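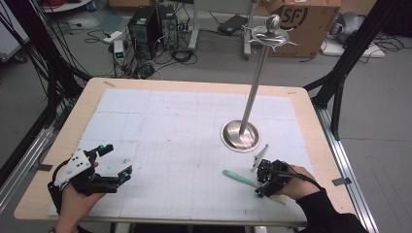
Unit 9: Coordinate Grids and Local Control in Small-Site Surveying

Course notes, Clestport Technical Institute
Instructor: Eugeniusz Adamczyk
Revised April 2021

9.1 Purpose of a local grid

A local grid assigns every point on a site a pair of plane coordinates, easting (E) and northing (N), measured from an origin chosen by the surveyor. On small sites the curvature of the earth can be ignored and all horizontal distances treated as lying in one plane. The notes below assume a site that meets this condition. Larger areas require a map projection and are covered in Unit 11.

The origin is normally placed well to the southwest of the site so that all coordinates are positive. Negative values are legal but cause booking errors. A common practice is to give the first control station large, unequal values. In the Prunolholm exercise, Station A is assigned E 2649.000, N 3617.000 (meters). Because the two values are clearly different, a swapped pair is easy to spot.

9.2 Orientation

Grid north may be taken from true north, magnetic north, or an arbitrary line such as a building face or property boundary. Whichever is used, write it on the first page of the field book. Magnetic bearings must be recorded with the date of observation, as declination changes over time.

Bearings in this course are whole-circle bearings, measured clockwise from grid north, 0 to 360 degrees. Quadrant bearings appear in older plans and must be converted before use.

9.3 Computing coordinates

Given a known station, a horizontal distance D and a bearing B to a new point:

Change in E = D sin B
Change in N = D cos B

Signs follow automatically when the full bearing is entered. Slope distances must be reduced first:

D = S cos V

where S is the slope distance and V is the vertical angle from the horizontal. If the instrument reads zenith angles, use sine in place of cosine.

Worked case: from Station A, S = 19.000 m, V = 0, B = 90 degrees. Change in E is 19.000 and change in N is zero. The new point is E 2668.000, N 3617.000.

9.4 Closing the traverse

A traverse that returns to its starting station should show a sum of zero in both the E and N columns. It never does exactly. The linear misclosure is the square root of the sum of the squares of the two column totals. Divide the total traverse length by the misclosure to express the result as a ratio, 1 in n.

Angular misclosure is checked first. The interior angles of a closed figure with n sides must total (n − 2) × 180 degrees. Distribute a small angular error equally among the stations. A large one usually points to a single bad reading — re-observe it before adjusting anything.

For the linear adjustment we use the Bowditch rule. The correction to each leg is proportional to the length of that leg:

Correction in E = −(total error in E) × (leg length / traverse length)

The same form applies to N. Chukwu's notes from the November session give the transit rule as an alternative. It is not required for the test.

9.5 Plotting

Plot control stations by coordinates, never by protractor and scale from the previous point. Errors in a protractor plot accumulate along the traverse; errors in a coordinate plot stay with the point concerned. Check each plotted leg by scaling its length against the computed distance.

Detail points may be plotted by offset or by radiation. Contours are drawn last, after spot heights have been checked against the level book.

9.6 Before the field session

Read the Cison site sheet and complete the blank traverse table as far as column 4. Bring a calculator set to degrees — radian mode accounted for most of the lost marks last term. Field books are to be kept in pencil, with errors struck through and left legible.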